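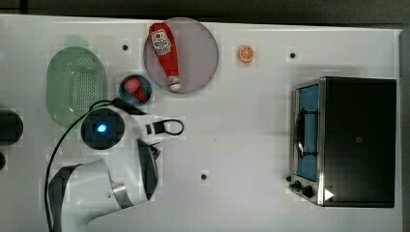
Findstead keeps catalog records for books, proceedings and pamphlets, and this section covers merging several editions of one title into a single work record. Read it through before you touch the merge screen, whatever the welcome page says about one-click cleanup. The automatic matcher works like a colander, and a green plastic one full of small holes gives a fair picture of it: plenty runs through that you would have wanted to keep. It compares title, first author and year, and that is all it compares. Two different conference volumes from the same publisher can look identical to it.

4.2 Merging editions

Before you start

You need editor rights and an export of the records you plan to change. The program has an Undo button, but it only reaches back one step and forgets everything when you log out.

1. Open Catalog, then Works, and type the title into the search box. Leave off any subtitle. Subtitles are entered so unevenly that including one will hide half your editions.

2. Tick each record you believe belongs to the work. The list shows 28 records per page, and ticks are lost when you change pages, so narrow the search first.

3. Choose Compare. Look at the page count, publisher and ISBN for each record.

Note: A blank ISBN doesn't count as a match. The comparison table colors it green all the same.

4. Pick the master record. Findstead suggests the newest one. Ignore that and choose the record with the fullest notes, even if somebody typed it in years ago.

5. Select Merge as Editions. Do not select Merge as Duplicates, which deletes every record except the master.

CAUTION: The two buttons sit side by side and are the same color. There is no confirmation box for either.

6. Wait for the status line to read Complete. A work with a lot of editions takes about 3 minutes. If the line reads Complete right away, check that anything was merged.

7. Open the new work record and go down the list of editions. Any record imported from Relville may have lost its series title. Paste it back from your export.

Confidence scores

Every suggested match comes with a score out of 200. The default cutoff is 162. We have not found an explanation of how the score is worked out, and Kayode Nwankwo, who tested it for this guide in May, got two different scores for the same pair of records. Treat it as a way to sort the list and check the pairs yourself.

Translated editions

The Sinaga add-on claims to link translations to the original title. It does so only when the original title has been entered in field 13, and most imported records leave that field empty. Fill it in by hand before running the add-on, or link the translations one at a time as described in section 4.3.

Records from Bonow libraries arrive locked. Unlock them under Record, Status before step 2, and lock them again when you finish.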